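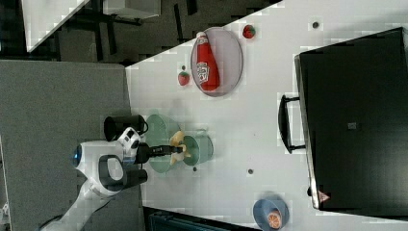
Search this notebook Go

Print this entry | E-mail this entry

2025-10-04 – glaze bench, green tests again

Opened the Lavdale kiln this morning while it was still a little too warm (yes, I know, I know) and the short version is that the pale green is finally getting somewhere! The batch was 33 tiles, all on the Munanley white clay, all dipped the same way, and only a handful went straight in the scrap bucket. For this recipe that's a party.

Quick recap for anyone who wasn't following along in February: the Cheng base is the one we got with the box of old recipe cards, the soft satin one that looks so nice over white clay and then crawls off the rim if you so much as look at it. I wanted it lighter and greener without going to that toothpaste color. Copper by itself gave me toothpaste. Copper with a pinch of rutile gave me split pea soup, which I sort of loved, but it isn't what the Nillelgate order is for.

So this round I cut the copper way down and started swapping in a little iron, one small step per row. Row one is basically off-white. Row two has a gray cast, kind of like sage leaves when they dry out. Row four is where I got excited – it's clear and cool, and it breaks lighter over the stamped lines on the tile. Tile 42 is the one I keep picking up. (The numbering carries on from the last batch, so please don't go looking for the missing ones.) 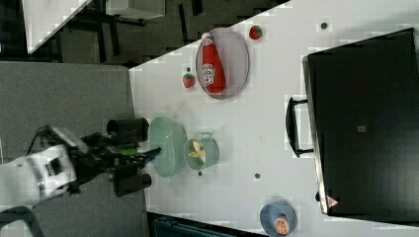 Pale mint oval bowl next to the light gray-green pot.

Crawling: still there, but less. I think a lot of it was my own fault, because I was dipping bisque that had been sitting on the open shelf picking up dust for weeks. Wiped half of these with a damp sponge, left the other half dusty on purpose. Five dusty ones crawled, one sponged one did. Going to call that good enough and make sponging a habit.

Other stuff from the firing, in no order:

Bottom shelf ran cooler again. The cone down there had barely started to lean and the middle one was touching down nicely. Could be the element, could be how tightly I packed it. I left a wider gap on the left side this time and I can't say it did much.

One tile stuck to the shelf. Kiln wash is flaking in that corner, so it needs a scrape and two fresh coats before anybody loads bowls in there.

The sieve has a hole! Found it after mixing, naturally. There are specks in the last seven tiles that I'm pretty sure came through it. New sieve is on the list, and I put tape on the old one so it doesn't get used for glaze again.

Next up is a 1,000 gram mix of tile 42, sieved twice, thinner than today's by a splash or so, and then a few real bowls instead of flat tiles. Curved walls always show the drips. I want to try one with wax on the foot and one just sponged clean, and I'd like to slow the cooling a bit and see if the satin goes softer.

Still haven't washed the buckets.

This site uses cookies to remember your settings. Accept | Learn more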